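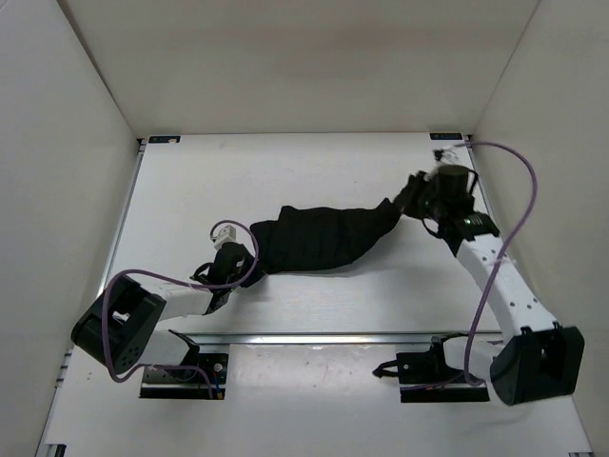
叠布小组近况:两只手终于肯一起干活了

大家好,又轮到我来写这一栏了!上一期说要交代叠布小组的进度,结果拖到版面快排完才动笔,编辑组催了我好几回(对不起对不起)。今天是2026年2月25日,刚从实验间出来,趁脑子里还记得,赶紧写。

先给没来过的同学讲一下我们在折腾什么。Wunen社下面现在有巡线、抓取、叠布几个小组,叠布是最晚成立的,也是地方最小的,就是走廊尽头那间,门上贴着Nuchit的那间。Nuchit是我们给这套双臂台起的名字,当初投票的时候还有人提议叫“洗衣房”,差一票,我到现在还觉得可惜。台子三面围着白板,左右各装一只机械臂,中间桌面空出来放布。任务听起来特别没出息:把一块布抓起来,扯开,放平,对折,再对折。你们在家里叠毛巾的时候脑子都不用动,对吧?我们几个人为这件事从上学期忙到现在。

布这个东西到底难在哪里

抓取组的同学经常来串门,看我们对着一团布发愁,就很不理解。他们抓的是积木,积木放在那里是什么样,拿起来还是什么样。布可不是这么讲道理的,你捏住一个角提起来,剩下的部分怎么垂、怎么拧、哪一层压着哪一层,每一次都不同。两只手各夹一头往外拉的时候最容易看出问题,夹的位置差一点点,整块布就拧成一条,中间全是褶,像刚从洗衣机里拽出来的。

而且我们这学期偏偏选了黑布。说起来是自己找的麻烦,Dromness比赛的规则里给了浅色和深色两档,深色档的难度分高,我们开会的时候一个个都很有志气,全票选了深色。等真的把黑布放上去才知道厉害,褶子的阴影和布本身一个颜色,摄像头看过去黑乎乎一片,哪里是折线,哪里是下面露出来的另一层,人眼都要凑近了盯半天。白桌面倒是帮了大忙,布的外轮廓很好找,里面的事情就全靠猜了。

我个人的心得是先别管里面,先把外轮廓上的尖角找出来。尖角里面有真的布角,也有折出来的假角,这两种要分开。组里标数据的时候为了真角假角吵过不止一回,后来定了一条土规矩:看不准的一律标“存疑”,不许硬猜。这条规矩定下来以后进度快了很多,大家的脾气也好了很多。

这阵子都做了什么

寒假前我们手里的遥操作记录很乱,文件名什么样的都有,还有叫“最后一版2真的最后”的(我认领,是我)。开学第一件事就是整理。重新命名、去掉重复的、把中途有人碰到台子的那些挑出来另放,最后留下1,638条。这个数字写在实验间的白板右上角,谁都不许擦。

整理完就开始重新训练。第一版出来的模型特别胆小,夹爪伸到布上方就停住,悬在那儿犹豫,我们几个站在旁边恨不得替它按下去。第二版又太莽,两只手同时往外扯,布直接从一边滑脱。第三版才算像样,它学会了先轻轻提一下,停一停,再慢慢拉开。我第一次看到它自己停那一下的时候真的喊出声了,隔壁巡线组还跑过来问是不是出事故了。

上一轮内部测试里,从一团布到对折完成,成功了66次。失败的那些我们也全都存下来了,按原因分文件夹:没夹住、夹了两层、拉偏了、放下去的时候又卷回来了。数目最多的是“夹了两层”,这也是接下来要重点对付的。明明只想捏上面那层,结果下面那层一起带上来,往外一拉,本来快要摊开的布又叠回去了,看得人好心痛。

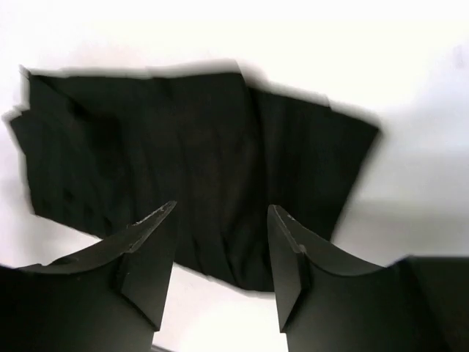 夹爪前的黑布:还有几处折叠没有展开

夹指的两派意见

说到夹两层,就要说到夹指。现在组里分成两派,一派认为夹指太厚,应该削薄,伸进布边的时候才不会连下面那层一起铲起来。另一派认为形状没问题,是下压的高度没调好,抬高一点就行,削薄了反而容易勾布。我属于第二派,不过上次讨论我说不过人家,主要是他们带了剖面图来,我只带了一张嘴。

讨论的结果是两种都试。薄夹指的图纸已经画好了,打印机排在抓取组后面,请抓取组的各位手下留情,不要再临时加塞了!旧夹指靠近尖端的边缘已经有不少刮痕,正好趁换新的机会好好比较一下,看看表面磨花了对夹布有没有影响。这个比较实验我来做,有兴趣的同学可以来搭把手,只需要耐心,非常非常多的耐心。

另外有个小请求。机械臂外面那两圈紫色的线,请路过的各位不要顺手去理。我知道它们看着弯弯绕绕的,很想捋直,我刚来的时候也捋过。那个弧度是留给手臂抬起来的时候用的,收紧了关节转到头会扯接头。想动线的话,先断电,再叫组里的人一起来弄。

布料和钱的事

好多同学问我们的布是哪里来的。这批是在Fisetti布行买的零头布,店主听说是给机器人叠着玩的,帮我们挑了好几种不同的厚薄。回来以后我们自己裁边,裁得有点歪,有同学建议锁一下边,我说先留着吧,真正的衣服也没有几件是方方正正的。后来想想也是懒。

这学期小组的材料费批下来2,000元,包括布、打印耗材和备用接头。买布花得很少,接头比我想的贵。采购表放在共享文件夹里,想加东西的请在表里写清楚型号和用途,不要在群里发一句“那个快没了”就消失,我真的不知道“那个”是哪个。

4月的Dromness

比赛在4月。深色档的流程是裁判把布随手一团扔到台面上,机器自己开始,单块布最多60秒,超时就算没完成。我们现在能叠成的那些里面,有一部分还是偏慢,主要慢在拉开之后的那次调整,左右手互相等,你等我我等你,很有礼貌,就是不动。两只手的节奏要怎么配,是三月里最主要的活。

我自己有个想法,还没跟组里细说,先在这里透露一下:能不能干脆不要求两边同时到位,让一边先按住不动,另一边去找角?人叠床单的时候,一个人叠,不就是用下巴夹着一边嘛。我们没有下巴,可是有桌面呀,桌面可以当第三只手来用。下次碰头会我打算拿几条旧记录来讲,到时候欢迎来拍砖,也欢迎带零食。

想来看看或者想加入的

实验间下午有人的时候门都是开着的,进来打个招呼就可以看。只有几件事麻烦注意:手臂在动的时候站到黄线外面,不要伸手去帮它扶布(真的会有人忍不住,我理解);台面上不要放水杯;看到急停按钮请先认一认位置。

小组还缺两类人。一类是愿意标数据的,不需要会写程序,坐得住、眼神好、看不准的时候肯写“存疑”,就非常合适。标注的工具很简单,半个下午能学会,老成员会坐在旁边带你做完第一批。另一类是懂一点机械设计的,夹指的事情很需要新意见,尤其欢迎支持我这一派的同学(开玩笑的,两派都欢迎,来了就能画图)。

大一的同学不用担心跟不上。我进社的时候连螺丝的规格都分不清,把不该拧的拧下来过,装回去花了一个晚上,后来也就慢慢会了。报名在社团群的公告里填表,备注写“叠布”,三月的第一次碰头会时间定下来以后,会在群里统一通知。

最后提醒一下借用过Nuchit那套内六角扳手的同学,最小的那一把还没有回来。工具盒就在门口架子第二层,悄悄放回去就好,我保证不问。

(Wunen社叠布小组供稿)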